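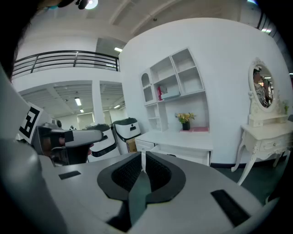
A fiducial marker on a gripper housing, with a second handheld gripper beyond it.

The planner is not your problem

Every few months somebody sends me a video of a robot arm setting down a cup and asks whether planning is solved. I have started asking for the log files instead. I have been sent a log file twice.

I spent most of May reading through the control stack at Drisora, a small outfit that sells software for pick-and-place work and wanted an outside opinion. I won't go through all of it. But it left me crankier than when I started about how our field talks about software, and I'd like to get that down while it's fresh.

Start with the printed square. Black and white blocks on a flat surface, stuck to a piece of hardware so that a camera can work out where that hardware is. It's old technology and I like it. You know its size, you find its corners, you solve for the pose. When it fails, it generally fails in ways you can write a test for. And yet in pitch after pitch the marker is treated as a bit of scaffolding, something the clever learned model will soon make unnecessary. I have been hearing "soon" for seven years.

What I found at Drisora was a perception module that took the marker pose, blended it with a learned estimate, and handed the result to the planner as a single number with no measure of doubt attached. The planner trusted it completely. It had no choice. So when a grasp went wrong, the planner got the blame, and the planning team (three people, all of them good) spent their days adding special cases. I counted 77 of them in one file. Some contradicted each other. One was commented "temporary, ask Llewellyn", and Llewellyn left two summers ago.

Amirul Subramaniam, who runs the integration side there, took this better than I would have. His view is that customers buy behaviour and don't care which box it comes from. Fair enough. But the person who has to fix it at two in the morning cares very much which box it comes from, and at the moment she can't tell.

I'd be less grumpy if the tooling helped. Drisora uses a replay viewer called Lodico, and it's a handsome piece of work. You can scrub through a run, spin the view, colour the trajectories. What you can't do is ask it what the planner believed at the moment it committed to a motion. That state is never written down. We record the picture and the joint angles and throw away the reasoning, then hold meetings to guess at it.

Then there is the matter of rooms. Real places have mirrors, glossy white surfaces, bright windows at the end of dim corridors, flowers in vases. A mirror shows your depth estimator a person standing where there is a wall. I asked how many of the 144 scenarios in the regression suite included a reflective surface, and the answer was none. The suite was green, of course. It had been green since the Damthorpe trial, and people brought this up as if it settled something.

I don't think Drisora is worse than anyone else. I'd guess they're a little better, because they let me look. The usual reply to complaints like mine is that more data will wash all this out. Maybe it will. I'd still want to know how anyone plans to tell, when the tests don't cover the hard cases and the logs don't hold the answers. A bigger model behind the same blind interface gives you the same argument with a larger power bill.

My recommendations were dull. Pass the uncertainty through. Log the planner's state at commit time, even if it doubles the storage. Delete special cases until something breaks, and write a test for whatever broke. Put a mirror in the suite. Amirul has agreed to the mirror, and says the storage will have to go through finance.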